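Small Shoe Shelves: A Gallery

A low shelf is one of the simplest ways to keep sandals and slippers in order. This page collects one picture and some notes on the small open kind, the sort with a flat board on top and thin metal legs.
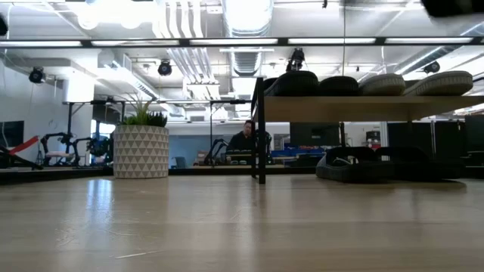 How much space should I leave under the board?
Measure the thickest pair you plan to keep there and add about 2 inches. Slides and clogs are taller than they seem because the strap stands up even when the shoe is not being worn. If you have to tilt a shoe to get it in, the shelf is too low.

Black and gray foam slides with ribbed soles. Two black and two gray sandals are on the board, and two more black ones sit side by side below it. The board is light wood and the legs are black metal. The planter has a white and gray triangle pattern.

Notes on the board
A plain board works well for foam soles. It wipes clean with a damp cloth and there are no slats for grit to fall through. For leather shoes some people prefer slats, which let air reach the sole. The Miston shelf comes with a solid board only. The Murnier can be ordered either way, and the slatted version costs a little more.

Notes on length
Foam slides are wide for their size. A board that takes three pairs of flats may take only two pairs of slides, so lay your shoes out on the floor and measure the row before ordering. The short Kuster board is 20 inches long. The longer one has an extra pair of legs in the middle, and these get in the way if you want to push boots underneath.

Notes on legs
Thin legs leave more usable room below than side panels do. Check that all of them touch the floor before you load the shelf. The Derkden legs have screw feet that turn by hand. On the Miston, use a felt pad under whichever leg is short. Tighten the leg screws again after the first month.

Notes on arranging
Keep the pairs you wear most on the floor level, where you can step straight into them. Put the rest on top. Shoes can go heel out or toe out, but a row looks neater when they all face the same way. If several people in the house wear the same slides, a mark inside the strap saves mix-ups.

Notes on cleaning
Foam slides can be washed in the sink with dish soap and a soft brush. Work along the ribs in the sole, where most of the dirt collects. Let them dry in the shade, as direct sun can shrink the foam. Wipe the board before putting them back.

Plants near the shelf
A potted plant goes well with a low shelf. Choose one that grows upright, so the leaves stay clear of the shoes. Use a saucer if the pot has a drain hole, and lift it now and then to check for water rings on the wood.

Shelf sizes and finishes were last checked in January.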